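Buying religious and spiritual memoirs: your questions, answered with an eyebrow raised
Updated July. By the Stuseo Reading Desk

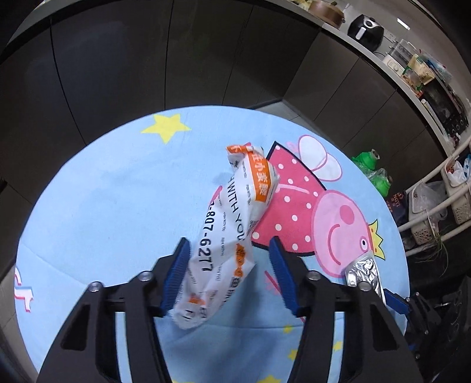 We get a lot of mail about faith memoirs, conversion stories and the books people write about their favourite saints. Most of it asks what to buy. A fair bit asks whether any of it is true. We've tried to be fair below, but we read these things for a living and our patience has limits.

Why are there suddenly so many spiritual memoirs?

There aren't, or not suddenly. Publishers have always liked a soul in trouble. What has changed is the labelling. A book that would have been shelved under grief or travel ten years ago now gets a candle on the cover and the word "pilgrim" in the subtitle. Of the 19 we were sent last season, 8 involved a long walk.

Is a conversion story supposed to be factual?

Depends who you ask. Authors tend to say it's "true to the experience", which covers plenty. We don't expect anyone to produce receipts for a vision. We do expect the bus timetable, the name of the parish and the year the father died to stay the same from chapter to chapter. When they don't, we start wondering about the rest.

The back cover says it changed thousands of lives. Did it?

We'd treat that as advertising. One title we reviewed claimed 3,420 readers had "found their way home" because of it. We wrote and asked how that was worked out. The reply said it was the number of people on the author's mailing list.

Do I need to be religious to enjoy these?

No. Some of our sharpest readers aren't. If you have no background at all, though, check for a glossary before you buy. Too many of these books assume you know what Compline is, then spend a page and a half explaining yoghurt.

What about Barreto? Everyone at my church is reading it.

Barreto is 708 pages long, so "reading" may be generous. The first third, set in the seminary kitchen, is very good. After that it turns into a set of homilies with weather between them. Borrow it before you pay full price. If you get past the flood, you'll probably finish.

And Isar?

Better, and shorter. It's a daughter's account of looking after a mother who has stopped believing and won't discuss it. There is no reconciliation at the bedside, and we trusted it more for that. Some reviewers called it cold. We didn't find it so.

Can I give one of these to a friend who has left the church?

You can. We'd ask yourself first who the present is for. People who have left can usually smell a nudge through the wrapping paper. Isar would be all right. Anything with "return" in the title wouldn't.

Are self-published faith memoirs worth a look?

Sometimes. The Jevov list, which is small and mostly print-on-demand, has put out a couple we were glad to have read and several that needed an editor badly. Read the sample chapter. If the author meets an angel before page five, you can judge your own appetite.

Do you accept review copies?

Yes, by post. We don't promise a review or a kind one. Please don't include a prayer card with our name already written on it.

Why was your review of my favourite book so harsh?

Possibly we were wrong. We've changed our minds before, and when we do we leave the old review up with a note on it. Write in and tell us which chapter we misread. "You clearly have a closed heart" gives us nothing to look up.

Do you run a discussion group?

Tuesday evenings, 7 pm, upstairs at the shop. You're expected to have read the book. Arguing with it is fine.

Contact: use the form at the counter or write to the Reading Desk | © Stuseo | Back to top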